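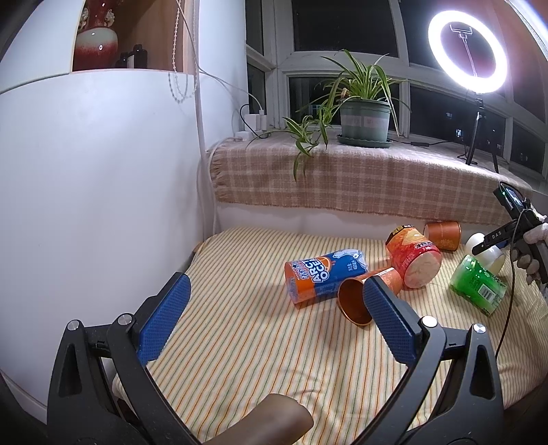 The parting letter is a form of personal writing in which the author addresses a friend or former partner with whom contact has ended. It is normally not sent. The form is known mostly from online diaries, and in particular from Kavis, a diary site that was opened in 2000 and on which such letters had a category of their own.

Name

On Kavis the letters were first called "Stavetley letters", after the town of Stavetley, where several of the early writers lived. The shorter name "parting letter" came into use when the category was opened to members of Weto, a smaller site with which Kavis later merged. Both names are still found, and older members often prefer the first one.

Form

A parting letter usually begins with the place where the two people met and the last thing that was said between them. The middle part is free. Many writers describe ordinary days, such as a shared apartment, a bus trip or a quarrel about money, and give little space to the separation itself. The other person is called by an initial or by a nickname. On Kavis a letter could not be longer than 1100 words, and this limit is kept by many writers who publish elsewhere today.

Replies

Readers could leave comments, but the rules of the category did not allow advice. A reply by the person addressed was permitted and was marked with a small gray star. Such replies were rare – the site's own index lists 2 of them, both written in Spanish by members from Durán.

Collections

A printed selection with 77 letters was made by the members and sold by mail. It is arranged by month, from January to December, and most of the letters fall in the autumn part. A second volume was announced but did not appear. The category was closed to new letters in a later redesign of the site, and the existing ones can be read without an account.

See also

Online diary
Open letter
Year-end letter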